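I have been putting off writing about Pondale for weeks, mostly because every time I sat down to do it I ended up watching another episode instead. So, with the whole second series finished and a third pot of tea on the go, let me finally tell you why I am so daft about this programme!

For anyone who missed it the first time, Pondale is a murder mystery set in a reservoir town, the sort of place where everyone knows which farms are under the water and who got paid for them. Tamara Demchenko plays Detective Sergeant Deng, who grew up there, left at eighteen and has been sent back to look into a drowning that the local police would rather call an accident. You have seen that set-up before, I know. I have too, plenty of times, and I still sat up straight in my chair ten minutes in.

A lot of it comes down to Demchenko. She has a way of listening to people that makes you watch her face even when somebody else has all the lines. There is a long conversation in the second episode between Deng and her old swimming teacher, played entirely in a parked car with the rain going, and very little gets said, and by the end of it you know the whole history of those two. I rewound it twice. My sister, who was only half watching and mostly doing her nails, asked me to rewind it a third time.

Series one was six episodes and it was very good, but it was careful. You could feel everybody making sure the plot held together. Series two is where it all lets go a bit! Olesia Semeniuk has taken over as lead writer and she isn't frightened of being funny, which I hadn't expected at all from a programme with this many bodies in it. The parish meeting in episode three, where they argue over whether the memorial bench should face the water or the road, made me laugh so much I had to pause it. Then two minutes later comes the phone call, and I felt awful for having laughed.

The story this time begins with a car. The reservoir drops after a dry summer, a roof appears, and inside is somebody who was supposed to have emigrated (I'm not saying who, and please be kind in the comments for people who are behind). From there it goes back and forth between the present and the year the valley was flooded, and I was worried about that, as I usually get lost when a programme does two timelines. I didn't get lost once. The older scenes have different music and a slower way of moving, and you just settle into them.

I do have grumbles. The business with the councillor's son takes up most of episode four and goes nowhere much. Deng's boss is still a man who shouts and then closes a door, and I would love him to have one scene where he does anything else. And the sound! Half of the argument on the dam is lost under the wind. I put the subtitles on and discovered I had missed an actual clue.

But episode five, oh my goodness. If you only watch one hour of television this December, make it that one. It is nearly all set in the kitchen of the last farmhouse above the waterline, with three people who each think the other two are lying, and the kettle keeps being put on and never gets poured. I counted afterwards, because I am that sort of person, and there are 63 minutes between the knock at the door and anybody leaving the room. It flew by.

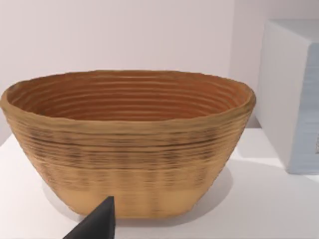
Issue 263

The ending has split people, going by my inbox. Some of you think Deng should have made the arrest on the jetty and I can see why, it would have been a terrific moment. I liked that she waited. She has spent twelve episodes being told she rushes at things, and there she is, standing in the cold, letting him finish his sentence. Semeniuk trusts us to sit there with her, and I was very happy to sit.

As for a third series, I have heard nothing, though I'm hoping hard. There is a loose thread with the postmistress and the tin of letters that is far too big to be left lying about, and Demchenko has such a grip on this character now that it would be a shame to stop.

Next on my list is Ganach, which two of you have written to recommend (one of you in capital letters), and after that I want to go back to Condunmont from the beginning, as I gave up on it at episode two and I'm told it picks up at three. If you have got further than I did, tell me whether the brother is worth putting up with. And if you've finished Pondale, come and talk to me about that tin!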